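Visit report: Raltow automation laboratory, Gatville

Prepared for the equipment planning group, Grulletti Refurbishment
Date of visit: Saturday, September 28, 2024

The purpose of the visit was to gather information for the February capital bid, in which the company intends to request funds for a first robot cell at its dismantling site. Raltow opens its laboratory to trade visitors twice a year. The morning consisted of a short talk, a tour of the work areas and a session on costs, and 23 visitors attended.

The tour began with the cell devoted to desktop computers, the product closest to our own work. Raltow is studying which steps in stripping and rebuilding a tower can be given to an arm and which should stay with a technician.
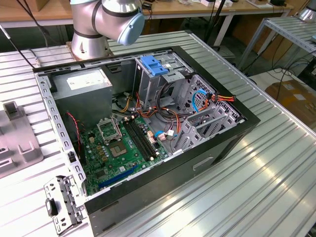 Floor space was the first matter we raised with our hosts, as the bay set aside at our site is narrow. Raltow advised us to plan from the reach of the arm and to add room for a person to stand on at least two sides. The layout on view was compact: the arm rises from a round base just beyond the far edge of the case, and the tower lies on its side on a ribbed aluminium bench. A bench of this type is worth pricing early. Our present tables would have to be drilled for every change of fixture, and two of them are not level.

Our hosts were frank about the items that buyers leave out of a first budget. The arm tends to be quoted with care, while grippers, fixtures, cabling, guarding and the safety assessment are added later. Raltow suggested a separate line for each. Our draft has a single line of £3000 for "accessories", and this will need to be rewritten before it goes forward.

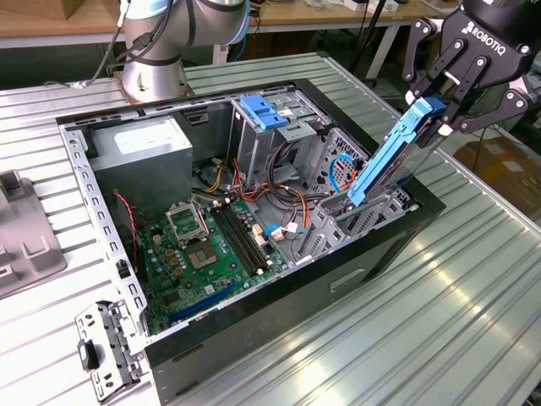

Training was discussed at some length. Raltow allows 80 hours for a technician with no earlier experience, spread over several weeks, and charges this time to the project. Our draft makes no allowance for cover on the dismantling line during that period — an omission that the operations manager should be asked to correct.

The choice of first task also affects the sum required. Drive removal is attractive to us on account of volume: our site handled 1165 towers last quarter. Cable work was described as much harder to specify, and Raltow would not advise a buyer to include it in a first contract.

We also asked about planning software. Raltow uses Twal to record trial runs and working hours, and offered to send a blank copy of its cost sheet.

Actions arising

Obtain two quotations for benching and fixtures.
Divide the accessories line and restate the total.
Add training hours and line cover to the draft.
Request the cost sheet from Raltow and circulate it with the revised bid.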